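### 3.2 Lightning counts and the Kado sensors

I went into this part of the study pretty sure our cheap Kado sensors would miss most of the weak strikes, and boy, was I wrong! In March they logged 1,706 flashes across 11 storms. Vija Mockus checked every one against the Notomen network (she deserves a medal), and the worst misses were all past 200 miles, so I dropped those from the tables.

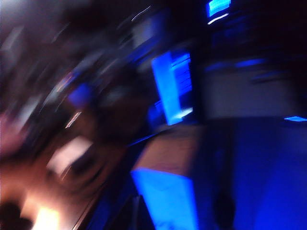
*Figure 4. Blue light and strong motion blur, with a warm-toned shape at left.*

### 3.3 Timing errors

Clock drift gave me more trouble. The Werwood station ran fast all month, so I shifted its times before matching anything.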